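Ticket 3578 — Skyrme knee, liner slipping and error tone on stairs
Opened by: Nayeli Huanca
Handled by: Gwilym Mostyn, Clovano Limb Services
Status: Open, waiting on part

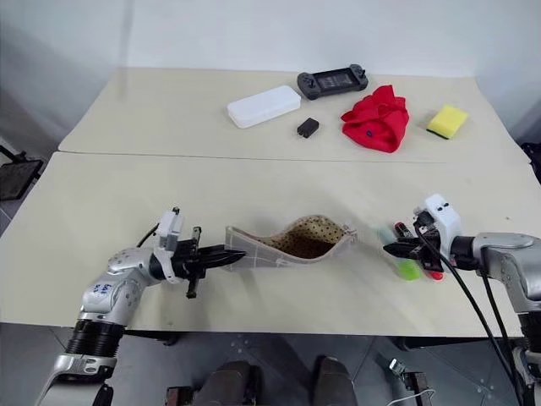

Left leg, above-knee, amputation two years old in October. Skyrme knee on a Brerkex socket. The knee was fitted in spring and worked fine until the last few weeks. Two problems, and I don't know if they are connected.

First, the liner slides down when I walk more than a few blocks. By lunch I can feel the end of my leg knocking on the bottom of the socket. Second, the knee gives three short beeps going down stairs and goes stiff. It lets go again when I stand still. Battery says full every time.

Tried so far: recharged overnight, washed the liner, new socks. No change.

Reply, G. Mostyn, 9:40 a.m.
Thanks, Nayeli. Three short beeps is a load sensor warning. The knee locks on purpose when it gets a reading it doesn't trust. Please hold the rail and go one step at a time until we sort this out.

How many ply of sock are you wearing, morning and afternoon? Any weight change? Any redness that stays longer than ten minutes after you take the socket off?

Reply, N. Huanca
Three ply in the morning, five by afternoon. I was at one ply when I got this socket. Weight now is 114, which is down a bit. There is a red patch at the very end that stays maybe half an hour. Skin isn't broken.

Reply, G. Mostyn
That's volume loss. The leg has shrunk and you are sitting too deep in the socket, so the end is taking load it shouldn't. It could also explain the beeps — if the socket rotates a little, the knee gets loaded at an angle.

Start at five ply tomorrow and add before you feel the knocking. Check the skin at lunch and at night. If it blisters or opens, leave the leg off and call the front desk the same day. Please also open the Sarkine app, go to History, and send me the last code listed.

Reply, N. Huanca
Code is 547. It's in there eleven times, all on stairs or the ramp at work. Five ply is better. No knocking until after dinner. Still beeping.

Reply, G. Mostyn, 4:15 p.m.
547 is sensor drift, so it needs a recalibration on the bench and can't be done from the app. Came in for that this afternoon. Results:

Recalibrated, zero point was off. Two trips down the clinic stairs afterward, no tone.
Added pads at the front and back of the socket. Back to two ply.
Suction valve leaks when pressed from the side. Taped for now, replacement ordered.
Redness at end of limb, skin intact.

The pads will get you through a few months. I've put in the request for a new socket, but insurance will want a follow-up measurement first.

Reply, N. Huanca
Did the stairs at home four times last night, quiet all four. Liner still creeps down a little when I sweat. Is that the valve?

Reply, G. Mostyn
Probably, yes. Dry the liner at midday if you can and keep the ticket open until the new valve is in.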